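Cleaning mineral film from a stainless steel pot
Household Care board, Urkdale Community Help

Posted by Noelia Pacheco, April 9, 2020

Our residents' kitchen in Bravard has hard water, and the pots have developed a chalky film. Dish soap does not remove it. Please advise on a method that will not damage the metal.

Skaslow Housing Office

Residents are advised to simmer one part white vinegar with three parts water for 11 minutes. Allow the pot to cool, then rinse and dry it with a soft cloth. Steel wool should not be used. Vinegar must never be combined with bleach. 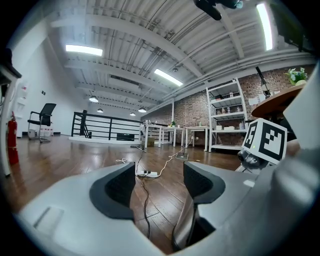
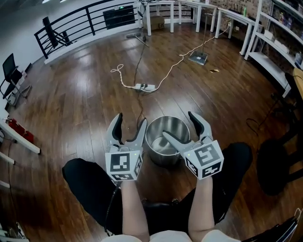 Wooden floor in both views; stainless steel pot in the second.

Any film remaining after the first treatment may be rubbed with a paste of baking soda and water, applied after the vinegar has been rinsed away.

Ghauri Tenant Desk

Lemon juice is also acceptable. Please refer to notice 1073 regarding drains.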